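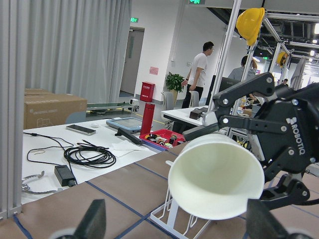 Figure 3. Wrist camera view during collection on the cup-and-stand task. The paper cup lies on its side in the wire stand, with its mouth toward the camera.

4. Data Collection

4.1 Tasks and work area

All demonstrations reported in this paper were recorded at the Enanine site between December and the close of collection. The task set contains 14 tabletop tasks, nine of which involve a thin-walled or easily bent object. The cup-and-stand task is treated at length in this section because it produced the widest spread in operator behavior and, for that reason, the most useful material for comparing the two teaching methods.

In the cup-and-stand task, the operator must grasp a paper cup held in a wire stand, lift it clear of the stand, and release it upright on the work table. The starting pose of the cup changes from one episode to the next. In the pose shown in Figure 3, the open end is presented to the camera and the gripper must close on a wall that offers little resistance. The stand is light and is not fixed to the table, so contact with its rods during the approach can move both stand and cup.

The table surface is covered with kraft paper and divided into panels with blue tape. Each episode begins with the stand in a panel drawn at random by the recording software. The surrounding room was left in normal use during collection. Neighboring tables were not cleared, and people were free to pass through the background. A policy trained on these recordings must therefore deal with a changing background from the outset.

4.2 Teaching methods

Two methods were used. In hand guidance, the operator holds the arm by the wrist and moves it through the task while the controller compensates for gravity. The gripper is opened and closed with a foot switch. In remote control, the operator stands outside the reach of the arm and moves a passive leader device, Dreltel, whose joint angles are mapped to the arm at a fixed scale. Fingertip opening is set by a trigger on the leader handle.

Hand guidance was the quicker method to learn. Operators reached a steady success rate within their first session and reported little difficulty in judging depth. Its main drawback was that the operator's hands and forearms entered the camera view in many episodes. Those episodes were kept in the data set and marked, but they were left out of the training runs described in Section 5.

Remote control required longer practice. Early episodes show repeated short corrections just before contact, most often when the cup was on its side. Operators tended to stop above the cup, adjust the wrist, and then descend in a single motion. We did not instruct them to do so, and we did not remove the pause from the recordings. Its effect on the learned policy is examined in Section 6.2.

4.3 Recording and screening

Joint positions, gripper opening, and camera images were logged by the Aoun recorder on a common clock. Recording began when the operator pressed the start pedal and ended when the pedal was pressed again. Operators were asked to finish every attempt, including those in which the cup was crushed or the stand was knocked over, and to mark the outcome before starting the next one.

In total, 1000 episodes of the cup-and-stand task were retained after screening. An episode was rejected if the log contained a gap, if the pedal had been pressed by mistake, or if the starting panel did not match the one assigned. Failed attempts were not rejected on the ground of failure alone. Each retained episode was reviewed by 2 annotators, who labeled the moment of first contact, the moment of lift, and the final state of the cup. Where the labels differed, the episode was reviewed again by both annotators together.

The most common disagreement concerned first contact. When a fingertip brushed the stand before reaching the cup, one annotator might label the earlier event and the other the later one. The labeling guide was revised to define first contact as contact with the cup only, and all earlier labels were checked against the revised text. Contact with the stand is now stored as a separate event in the Tarkel release of the data set, dated 5 August 2026.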